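Hisdale Technical College
Introduction to Robotics, Unit 4: Handling Soft Materials with Two Arms
Course handout. Instructor: Lungile Radebe

Rigid parts keep their shape when they are picked up. Cloth does not, and a program that works well on blocks will often fail on a garment. In this unit, students work in pairs to program a shirt fold with two arms. The exercise counts for 58 of the 135 points in the course.

Both arms must reach the hem before either gripper closes. In the starting position for Step 2, the fingertips meet the lower left and lower right corners of the shirt, with the neckline toward the back wall.

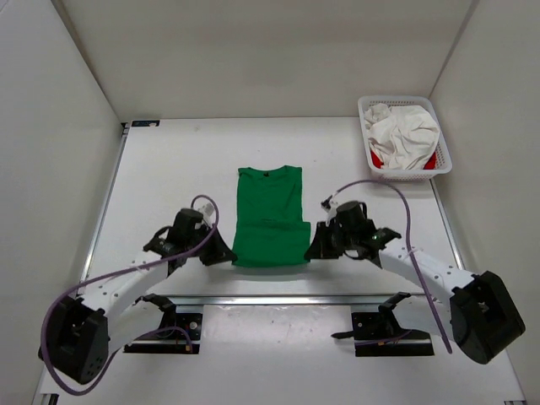

Reading time: 2 minutes

Students should check the contact points from above before they issue the close command. If one gripper closes early, the cloth may shift and the opposite corner must be located again. Creases near the neckline may be ignored at this stage. The lower edge should be kept free of folds.

Each pair will submit its program and a written log of all attempts, including those that were stopped by hand. A mark of 80 percent or higher on the log is required before moving on to Unit 5. Cables must be checked for free movement before each run.

Reading for the next session: Warell workbook, chapter on grasp planning.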